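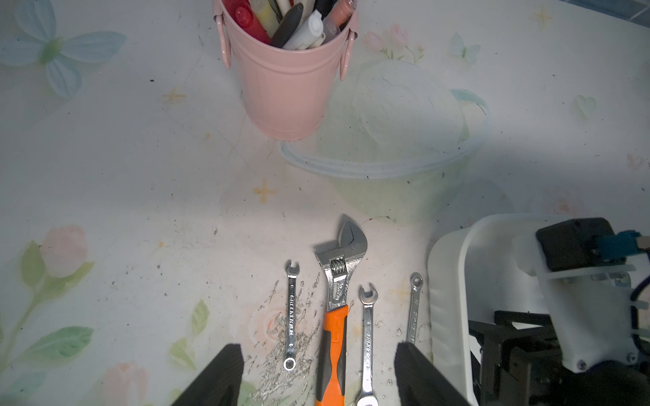

Menis Tasting Table Hire Set

We built the Menis set for exactly the sort of evening our customers kept ringing us up about: the charity tasting, the village wine supper, the harvest gala where a dozen local kitchens turn up with trays of lovely little things and need somewhere decent to put them. It's a folding serving table with a raised shelf at the back for glasses, a clip-on rail for menus, and a skirt that reaches the floor and hides all the boxes underneath (there are always boxes underneath!).

Each table seats nobody and serves everybody, as Erhan Bozkurt likes to say when he's loading the van. It folds flat, goes through an ordinary doorway on its side and stands at 90 cm, a comfortable height for pouring and for passing plates across.

What comes with it

Table with folding legs
Rear glass shelf, holds 30 wine glasses
Menu rail and two clips
Floor-length skirt in cream or dark green
Carry bag

Setting up and looking after it

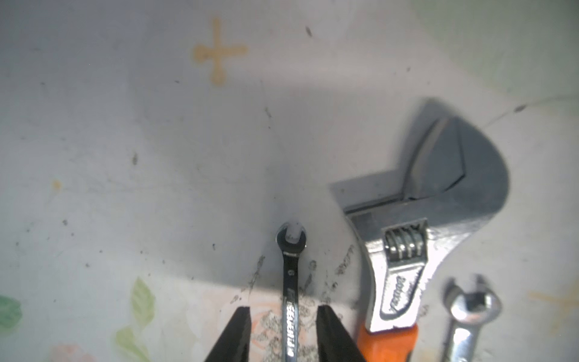 The legs swing out and lock by themselves, so most people have a table standing before the kettle has boiled, and the shelf simply drops into its slots. The only part that wants any attention is the pair of bolts holding the menu rail, which can work themselves a little slack after a season of being carried in and out of marquees. A small combination wrench is the nicest thing for them, with the ring end over the bolt head, though an adjustable one will do perfectly well if that's what lives in your kitchen drawer. Snug is plenty, please, as the rail is quite slim and doesn't enjoy being forced.

Wipe the top down with warm soapy water and dry it before folding. Red wine comes off happily the same night and rather less happily the next morning. The skirt goes in a cool wash.

Hiring and buying

Tables can be hired by the weekend or bought outright, and registered charities get 19 per cent off either way. Our March bookings filled up early this year, so do get in touch with Kaan Ekinci at the Stitasden shop as soon as you have a date, even a wobbly one. Delivery within 21 miles is included, and collection is always welcome.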